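We use cookies to remember your settings. Accept all | Manage

Speaker notes: One Table, Too Many Cups
Sillia home talks, 21st July
14 shares | 2 comments

Say hi, get water, check the clicker. Don't start with the moving story, it always runs long!

1. Why I'm talking about cups

Okay, so I spend a silly amount of my life thinking about party glasses. At Kirnska we lend out tableware for birthdays and block parties, and the stuff that gives me the most grief is anything on a stem. Plates stack. Bowls stack. Goblets roll, tip and hog the whole shelf (ask who has a cupboard like this, wait for hands).

Slide up, let them look. I love the colors here, the red one especially. Point out the clear wine glass in with the bright plastic ones, then ask who keeps both kinds on one shelf.

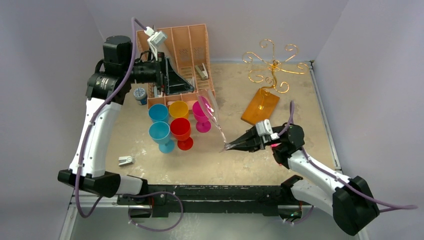
2. Sort before you store

My big thing: get it all out on a table first. Clear stemware goes one side, colored plastic the other. Then look at your organizer. Tall slots are great for flat things and mail, and a stapler will sit in one quite happily, but a wide bowl on a stem wants open space. I learned this the slow way at the Chu Street hall, with 300 cups and one very small closet.

Mention the low tray too. Good for clips, bad for cups.

3. Handling

Slow down for this part. Hold a goblet by the stem, down near the foot, and you can tilt it and get a good look into the bowl. I do this with every single one before it goes away, and yes, my family makes fun of me. Next slide, the blue goblet, tipped over with its oval foot showing. 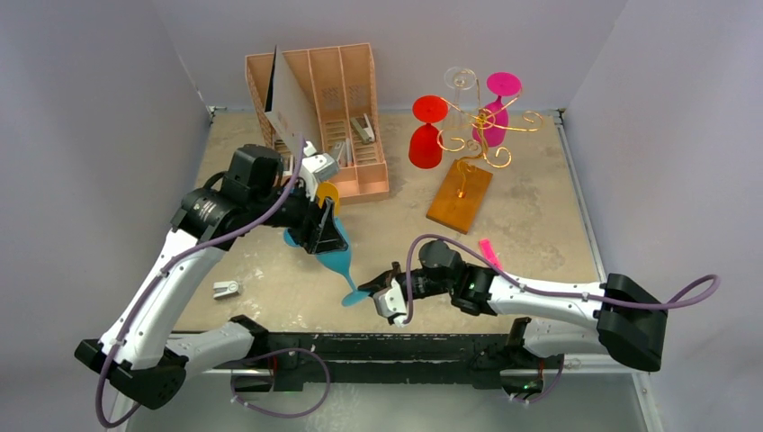 Photo: Lunon / Sillia home talks

Feet need more room than you think. Line cups up bowl to bowl and the feet start knocking, so I leave a finger's width between them. Do the finger thing with my hand, people like it.

If there's time, take questions on labels. If not, tell them the sorting sheet is by the door and the September talk is on baking pans.

Get our newsletter! Enter your email to sign up.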